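Gathering examples for Tultis: your questions, answered

Hello and welcome! These answers have grown out of the emails we get from people who have signed up to drive the simulated arm from home, and from a few who are still making up their minds. Please do write in if yours is missing, because that is how most of the ones below got their place.

Last updated 8 May 2020

What is Tultis, in plain terms?

Tultis is a learning system for tidying and sorting small household things. We don't write out each movement for it. People carry out a task themselves by steering an arm on screen, and the system studies a great many of those goes until it can make a decent attempt of its own. Each go, from the moment you press start to the moment you press finish, is what we call an example.

Do I need a robot at home?

Goodness, no. The arm, the table and all the shopping live inside a simulator called Lirkum, which opens in your browser. A mouse and keyboard will do nicely. Some of our regulars prefer a games controller, and if you have one in a drawer it's well worth plugging in, as the small turns of the wrist come more naturally with a thumb stick.

What will I be moving about?

Everyday bits and pieces, mostly the sort of thing you might find on a kitchen worktop halfway through unpacking the shopping. A written instruction comes up at the start, such as "put the banana in the bowl" or "put the sugar in the crate", and you do what it says in whatever way seems sensible to you.

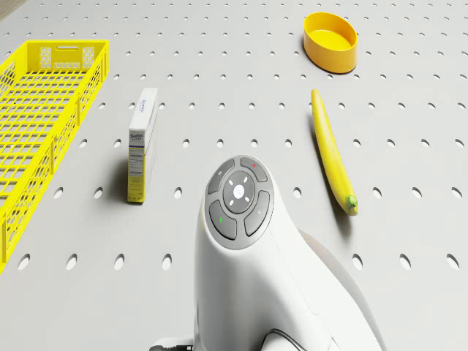 Sugar, banana, bowl and crate on the pegboard, from the arm's own view.

Why is part of the arm in the way in that view?

Because the viewpoint travels with the arm, and so the arm's own white casing comes along too. It takes a little getting used to! Most people find they stop noticing it after a few goes. When something you need is hidden behind the casing, switch to the room view with the V key, sort yourself out, and switch back. You may change views as often as you like and it won't spoil the example.

How long does an example take?

We allow 60 seconds, and a simple pick and place shouldn't need all of that. Please don't race, though. A hurried go tends to be full of jerks and overshoots, and the system will learn those just as faithfully as it learns the good parts. If the clock runs out the example is saved as unfinished and you move on to the next, no harm done.

I dropped it. Should I start again?

Please carry on if you can! A go in which something slips and is picked up again is very useful to us, as the system needs to see how a person recovers. The one exception is when the thing has gone off the table altogether. In that case press R, choose "lost object", and Lirkum will lay out a fresh table for you.

How many are you hoping for from each person?

A full set is 100 examples, and there is no need to do them in one sitting (in fact we'd much rather you didn't, your wrist will thank you). Lirkum keeps your place. We ask that you finish 2 practice goes at the start of every session, which are thrown away afterwards, just to get your hand in.

Does it matter which way I pick something up?

Within reason, no. We want variety. One person lifts a banana by the middle, another always goes for the end, and both are fine so long as the fingers have a proper hold before you lift. Upright things like boxes and bottles are the fussy ones. Come down from straight above, pause for a moment, then close.

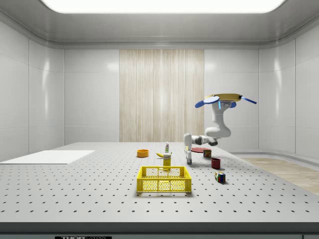 Montserrat Cervantes wrote in to say that the pause made all the difference for her: "I was closing the fingers while still coming down, and I kept knocking the box over. Now I stop, take a breath and then squeeze. My only grumble is that I can't tell how far above the table I am."

Thank you, Montserrat, and it's a fair grumble. Judging height on a flat screen is hard for everybody. Try watching the shadow under the fingers, and use the room view for the last little bit of the descent. We hope to have a height readout in the September release.

Who looks at my examples?

Obsa Adugna checks each set before it goes into training, mainly for goes where the instruction and the action don't match. Only the arm's movements, the views from Lirkum and your button presses are recorded. Nothing is taken from your own camera or microphone.

Can I take an example back?

Yes, from the "My goes" page, at any time before your set has been checked. After that, drop us a line with the set number and we'll remove it by hand.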